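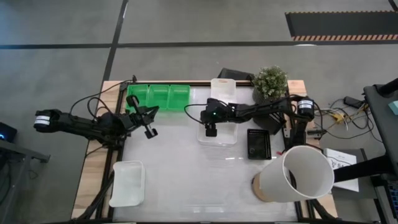

Open day at Sturau: an afternoon with the two-arm benches

Print this page | E-mail this to a friend

Posted 03/12/2018 by Diane MacLeod

I signed up for the Sturau open day in August, mostly because the waiting list for the last one had closed before I got to it. It was a two-hour visit with 11 of us in the group. Most people were from small packing firms. I run returns handling for a mail-order garden supplier, and I wanted to see whether sorting mixed small goods with robot arms was any closer than it was when I last looked.

Sushil Kandpal met us at the front desk and took us through the safety talk. Bags went in lockers and long scarves came off. Then we walked down to the lab, where the benches stand directly on the concrete floor with black tape marking out the space.

The benches are smaller than I expected. Each one has a pair of black arms, mounted on opposite sides and reaching in over a pale work surface, with a rail along each side. Between them was a sorting setup: white bins spread over the bench, a green tray with three compartments at the far corner, and a couple of black slotted baskets on the right. There was also a potted plant at the back and a big off-white cylinder, open at the top, at the near right corner. Sturau calls the software Golo. I asked what Golo stands for and was told it doesn't stand for anything.

Poonam Vishwakarma ran the demonstration. She started with single items, passed from one bin to another by one arm. The left arm did this well. It was slow — I would have finished the bin myself in the time it took to move four or five things — but it put them down gently and did not knock the tray. Next came a handover from the left arm to the right. The first try failed when the item slipped, and Poonam picked it up and started over. The second and third tries were fine.

After that she let visitors move the containers. One man turned a basket to an angle and pushed a bin up toward the far edge, and the arms still found both. This was the part I had come for, as our totes are never where they should be. I asked how many layouts had been tried and she said 192, all written down in a binder we were welcome to look at. I did look. It was mostly dates and initials.

Some things I wrote down during the questions:

Setting up a bench in a new room takes them almost a day. Most of that goes on clamping things down and running cable. There is a lot of cable, both on the arms and on the floor, and I would want it tidied before I let my own staff near it.

Each session is kept to 45 minutes and then the operator takes a break.

Clear bags are still a problem. So is anything floppy, such as seed packets, and this rules out about a third of what we handle.

They do not sell the bench. Masilela, their partner firm, plans to offer a version of it to warehouses under the name Virnum. Othmane Tahiri from Masilela was there and would not give a price or a date.

We finished with coffee upstairs and a short talk by Madhu Kaushik on how the operators are trained. New people practice with empty bins first and only get real goods in their second week. I would have liked more of this and less of the company history that came before it, which ran long. The slides were promised by e-mail and mine arrived the next morning.

Parking is behind the building and fills up early. The lab is cold, even in summer, so bring a sweater. There is a step-free entrance on the side street but you have to ring for it.

I have put my name down again for next year, and asked if I can bring a box of our own returns. Sushil said yes, as long as nothing in it leaks.

Share this | 2 comments

This site uses cookies. By continuing to browse you agree to our use of cookies. OK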